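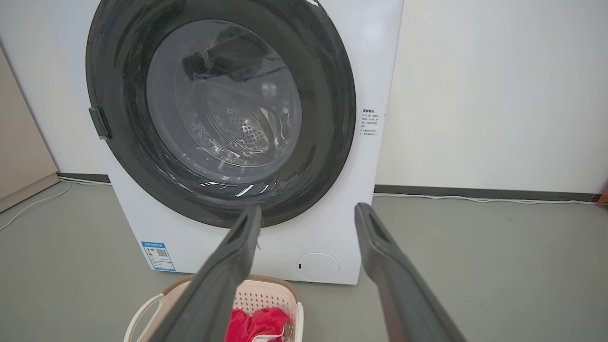
Tyra Dahlgren 님은 지난 글에 남긴 댓글에서, 밤 열한 시 이후를 정숙 시간으로 정한다고 하여도 그 시간에 퇴근하는 사람에게는 저녁 자체가 없어지는 셈이라고 하였습니다. 밥을 하고 씻고 빨래를 돌리는 일이 모두 그 뒤에 몰려 있는데, 규정은 저녁 일곱 시에 귀가하는 사람을 기준으로 쓰여 있다는 지적이었습니다. 답글로 짧게 적기에는 적절하지 않은 내용이라고 판단하여 별도의 글로 정리합니다.

먼저 배경을 말씀드립니다. 필자가 거주하는 Dondero는 80세대가 사는 임대형 공동주택입니다. 입주 당시 교부된 생활안내서에는 정숙 시간이 오후 열 시부터 오전 일곱 시까지로 기재되어 있었습니다. 이후 지난 6월 개정본에서 시작 시각이 오후 열한 시로 조정되었고, 입주민 공지 앱 Zivlow를 통하여 안내되었습니다. 개정본 본문에는 "정숙을 유지한다"는 문장이 있을 뿐, 무엇을 하면 정숙을 해치는 것인지에 대한 기술은 없습니다. 부칙에 악기 연주와 망치질이 언급되어 있으나 이는 예시로 읽힙니다.

필자는 지난 글에서 열한 시로의 조정이 타당하다는 의견을 밝힌 바 있습니다. 현재도 그 의견은 유지합니다. 다만 해당 글은 시각만을 다루었고, 소리의 종류를 구분하지 않았습니다. 이 점은 필자의 불찰입니다.

생활 소음에 관한 이웃 간의 대화를 살펴보면 당사자들이 서로 다른 소리를 두고 이야기하는 경우가 잦습니다. 위층에서는 텔레비전 음량을 낮추었다고 답하고, 아래층에서는 의자 끄는 소리를 호소합니다. 벽과 바닥을 타고 오는 소리는 공기로 전해지는 소리와 성질이 다르며, 내는 쪽의 귀에는 대수롭지 않게 들립니다. 식탁 의자 하나를 뒤로 미는 소리가 위층에서는 잠깐의 마찰음이지만 아래층 천장에서는 가구를 옮기는 소리가 됩니다. 이러한 차이를 알지 못한 상태에서 "저희는 조용히 지내고 있습니다"라는 답변이 오가면, 쌍방이 모두 사실을 말하고 있음에도 감정이 상하게 됩니다.

필자 역시 같은 일을 겪었습니다. 이사한 해 겨울에 아래층으로부터 쪽지를 받았습니다. 새벽마다 무엇인가를 굴리는 소리가 난다는 내용이었습니다. 집 안에 굴릴 만한 물건이 없다고 여겨 그대로 회신하였는데, 며칠 뒤 베란다 쪽 미닫이문의 바퀴가 원인임을 알게 되었습니다. 매일 아침 환기를 위하여 여닫던 문이었습니다. 바퀴를 교체한 뒤 사과의 뜻을 전하였고, 그 이후로는 같은 내용의 쪽지를 받지 않았습니다. 회신을 하기 전에 아래층을 방문하여 함께 들어 보았더라면 며칠을 단축할 수 있었을 것입니다. 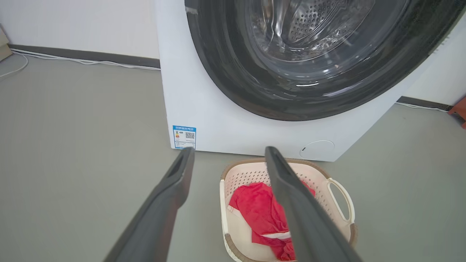
Dretau 공동주거 기록모임 | 생활규약 읽기팀

다시 Dahlgren 님의 의견으로 돌아갑니다. 늦게 귀가하는 거주자의 생활을 규정이 어디까지 고려하여야 하는가 하는 문제입니다.

필자의 견해로는, 시각을 기준으로 하는 규정과 행위를 기준으로 하는 규정을 나누어 두는 것이 바람직합니다. 세면, 조리, 짧은 샤워와 같이 하루를 마치는 데 필요한 행위는 심야라 하더라도 통상의 범위에서 허용되어야 합니다. 반면 가구 이동, 운동기구 사용, 못질은 시각을 조정할 여지가 있는 행위이므로 정숙 시간에는 삼가는 것이 옳습니다.

세탁은 그 중간에 놓입니다. 물이 차고 통이 천천히 도는 동안에는 옆방에서도 의식하지 못하는 경우가 많으나, 탈수에 들어가면 사정이 달라집니다. 바닥의 수평이 맞지 않으면 진동은 더 커집니다. 따라서 심야 세탁을 일률적으로 금지하기에 앞서, 예약 기능을 사용하여 탈수가 오전 일곱 시 이후에 이루어지도록 하는 방안을 권장할 수 있습니다. 젖은 세탁물을 오래 두기 어렵다는 반론도 예상되며, 여름철에는 특히 그러할 것입니다. 종료 시각을 기상 시각에 맞추는 정도가 현실적인 절충이라고 생각합니다.

별관에 해당하는 Bangash의 경우는 본관과 다른 방식을 택하고 있습니다. 그곳의 안내문에는 정숙 시간이라는 표현이 없고, 대신 "이웃이 자는 시간"이라고 되어 있습니다. 층마다 거주자들이 협의하여 시각을 정하며, 교대 근무자가 많은 층은 오전 시간대를 조용히 지내기로 하였다고 들었습니다. 낮에 자는 사람이 있다는 사실을 문서에 명시하였다는 점에서 참고할 만합니다. 다만 층별로 시각이 다르면 위아래 층 사이의 분쟁을 어느 층의 기준으로 볼 것인지가 남습니다. 소리는 같은 층 안에서만 전해지지 않으므로, 이 부분은 본관에 도입하기 전에 검토가 필요합니다.

연락 방법에 대해서도 한 가지 적어 둡니다. 현재 Zivlow의 소음 신고 항목은 신고자의 호수를 표시하지 않도록 되어 있습니다. 보복이나 대면 충돌을 우려한 조치로 이해합니다. 그러나 익명 신고를 받은 세대로서는 소리가 위에서 문제가 되는지 옆에서 문제가 되는지를 알 수 없고, 그 결과 모든 이웃을 의심하게 됩니다. 호수를 밝히지 않더라도 방향과 시간대, 소리의 종류를 선택하여 기재할 수 있다면 받는 쪽에서 취할 수 있는 조치가 분명해집니다. 필자는 이와 같은 의견을 앱의 건의란에 제출하였으며, 아직 회신은 없습니다.

쪽지를 쓰는 경우의 문안도 문의가 있어 필자가 사용하는 것을 옮깁니다.

"안녕하십니까. 아래층에 사는 사람입니다. 자정 무렵 안방 쪽에서 무거운 물건이 닿는 듯한 소리가 들려 말씀드립니다. 짐작 가시는 것이 있으면 알려 주시기 바랍니다. 저희 집에서 나는 소리로 불편하신 점이 있으시면 함께 말씀해 주십시오."

마지막 문장은 생략하지 않기를 권합니다. 필자의 경험상 이 문장이 있는 쪽지에는 답이 오는 편이었습니다. 또한 소리가 난 직후에 쓴 쪽지는 그날 전달하지 않고 다음 날 아침에 다시 읽어 보는 것이 좋습니다. 밤에 쓴 문안은 대체로 길고, 느낌표가 많습니다.

아이가 있는 가정에 대한 질문도 받았습니다. 필자는 아이를 키우고 있지 않으므로 단정하여 말씀드리기 어렵습니다. 매트를 깔았는지를 먼저 묻는 관행에 대해서는 의문이 있습니다. 이미 깔아 둔 가정이 대부분일 것이고, 질문을 받는 쪽에서는 추궁으로 들릴 수 있습니다. 이 주제는 직접 경험하신 분의 글을 받아 게재하는 편이 낫겠습니다. 원고를 보내실 분은 댓글로 의사를 밝혀 주시기 바랍니다.

지난 글의 표현 중 한 곳을 바로잡습니다. "열한 시 이후의 가사는 다음 날로 미루는 것이 마땅하다"고 한 부분은 "미룰 수 있는 가사는 미루는 것이 바람직하다"로 수정하였습니다. 원문은 댓글과의 대조를 위하여 글 하단에 그대로 남겨 두었습니다.

다음 글에서는 복도와 계단실의 소리를 다룰 예정입니다. 현관문 닫히는 소리, 특히 도어클로저의 속도 조절에 관한 내용이 포함됩니다.

2022년 2월 9일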